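先発を五回で代えるの、もうやめませんか

先に言っておくと、私は野球の専門家でもなんでもありません。仕事から帰って、冷蔵庫の残り物をつまみながら中継を見ているだけの人間です。それでも十二月になって試合がなくなると、シーズン中に飲み込んでいた文句がどんどん出てくるんですよね。今日はそのひとつを書かせてください。先発投手の交代が早すぎる、という話です。

私が応援しているのは地元の社会人リーグのプルキッツ(Prurkitz)で、エースはコービー・ボスマン(Kobe Bosman)という右腕です。背は高くないし、球もびっくりするほど速くはない。でもテンポがいいんです。捕手から返ってきたボールを受け取ったら、もう次のサインを見ている。あのリズムで投げられると打者も考える暇がないし、見ているこっちも気持ちがいい(守っている野手はもっと気持ちいいと思います)。

そのボスマンが、夏のステイン(Steyn)戦で五回まで無失点、球数はちょうど60球でした。60球ですよ!まだまだこれからじゃないですか。ところが六回のマウンドに上がったのは別の投手で、先頭に四球、次に二塁打、あれよあれよという間に三点。私はテレビの前で「なんで!」と声を出してしまい、隣の部屋の家族に心配されました。

監督の試合後のコメントは「打順が三巡目に入るので予定通り」でした。わかります、理屈はわかるんです。三回目の対戦になると打者の目が慣れてきて、打たれやすくなる。数字にも出ているんでしょう。でもその数字って、いろんな投手の三巡目をまとめた平均の話ですよね。あの日のボスマンの三巡目がどうだったかは、投げさせてみないとわからない。 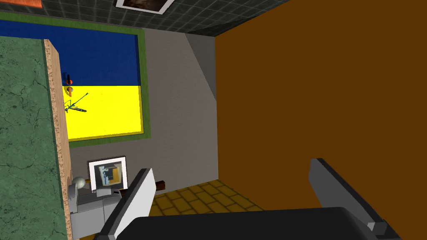 それに、早く代えるということは、残りの四回を誰かが投げるということです。リリーフが三人も四人も出てくれば、そのうちひとりくらいは調子の悪い日に当たります。全員が絶好調の夜なんて、そうそうないですよ。うまくいっている投手を下げて、わざわざくじを引きにいっているように見えるんです、私には。

もちろん反対意見もあって、球場で席が近くてよく話すおじさんなんかは完全に監督派です。いわく、昔は投げすぎて肩を壊した投手がたくさんいた、今のやり方のほうがずっといい、と。それはその通りで、私も若い投手に158球投げさせろなんて言うつもりはまったくありません。高校時代のそういう武勇伝を聞くと、今でもちょっと胸が痛みます。ただ、158球と60球のあいだには、ずいぶん広い場所があるでしょう。90球くらいまで見守ってくれたっていいじゃないですか。

あと、これはわがままを承知で書きますが、お客さんの気持ちもあります。ステイン戦の入場者は2,556人で、うちの球場にしてはかなり入ったほうでした。あの中には「今日はボスマンだから」と来た人が相当いたはずなんです。私の同僚もそうで、小学生の娘さんを連れていったのに、売店でやきそばを買って戻ったらもう投手が代わっていたそうで。娘さんはやきそばに満足していたらしいですけどね。

オスティク(Ostik)の監督は、そのあたりの我慢がうまいなと思います。先発がピンチを招いても、まずベンチから動かない。捕手がマウンドに行って、内野が集まって、それでも本人に任せる。打たれて負けた試合もありましたが、秋になるころには先発陣の顔つきが変わっていました。六回、七回のピンチで投げた経験は、六回、七回に投げないと積めませんから。

プルキッツも来季は若い左腕をひとり先発に回すと聞いています。最初の何試合かは打たれるでしょう。私もきっとテレビの前で文句を言います。それでも、五回が終わったら自動的に交代、という決まりのような使い方だけは見直してほしい。打者の反応を見て、捕手に球の感じを聞いて、それから決めても遅くはないと思うんです。

そしてボスマンには、一度でいいから九回のマウンドに歩いていってほしい。来季の開幕戦がそうなったら、私は翌朝寝不足でもかまいません。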